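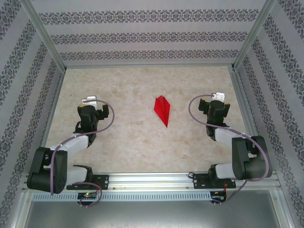 Long thread ahead, so get a cup of something. I have been folding paper airplanes again, properly, the way I did when I was eleven and had a whole summer and a stack of my dad's office paper. If you only ever learned the one dart from a kid at school, stay with me, I think you'll like this.

1/ It started with a pack of red paper from Korkier, the little art supply place on the corner that always smells like pencil shavings. I went in for glue. I came out with 24 sheets of red, because the lady at the register had a stack of it by the till and I am weak when it comes to a good red.

2/ You want paper that creases without a fight. Construction paper is lovely to look at, but it's thick and a bit fuzzy and it cracks along the fold if you go back over it. Regular printer paper is perfectly fine. If you can find something in between -- a little crisp, not too heavy -- buy more of it than you think you need.

3/ Now, where you fold matters more than people expect! I spent years folding on my lap, on the couch, on top of a magazine, and wondering why my planes all turned left. You need something hard and flat under there. A kitchen counter is wonderful. Clear the mail off first (I say this as a person with a lot of mail).

4/ The first fold is the one that runs the whole length, right down the middle. Take your time. Line up the corners, hold them with one hand, and press from the middle of the crease out toward each end with the other. Then open it back up. You'll be using that line as your guide for everything that comes after.

5/ Next, bring the two front corners in to meet the center line. Leave a tiny gap, about the thickness of the paper, so it can close up again later without bunching. I learned that from a library book with half its cover missing and it fixed so many of my problems.

6/ Then in again, the same two sides, to make the nose long and narrow. This is where a lot of planes go wrong, my own very much included. The layers are getting thick and they like to slide around on you. Go slowly and run your thumbnail down each edge when you're happy with it.

A polished counter like marble is lovely and smooth under the crease. The one thing to watch is that the paper skates a little on something so shiny, so keep your palm flat on it while the other hand does the folding.
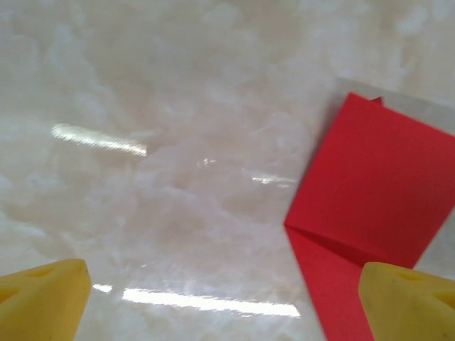

7/ Fold the whole thing in half along that first center line, then bring each wing down. Match them to each other as closely as you can. I hold mine up to the window afterward and look at it straight from the back, and if one wing sits lower, I just redo it. Paper is forgiving up to a point.

8/ Test throw! Gently, please. Everyone's first instinct is to hurl it like a baseball and then it goes straight up and lands on the refrigerator. Hold it underneath, a little behind the nose, and let it go as if you were sliding a plate across a table to somebody you're fond of.

9/ If it dives, bend the back edges of the wings up by the smallest amount. If it climbs and stalls, bend them down a touch. If it curls off to one side, look at your wings again, one of them is probably twisted. Change one thing, throw it, change another. I can lose a whole evening to this and have.

10/ A word about Runbridge, where a few of us meet up in the old gym to fly these. The last one was 26th February and it was freezing in there and I had the best time. My longest flight went clear over the bleachers and got stuck in the curtain, and it's still there as far as I know. We're hoping for an outdoor one in August if the wind behaves.

11/ I'm working through a glider design next, with a wide wing and a blunt little nose, and so far I have made 3 of them and they all fly like a dropped sandwich. I'll post the folds once I've got one I'm not embarrassed by. In the meantime, if you make a dart this week, please show me, I want to see what color you picked.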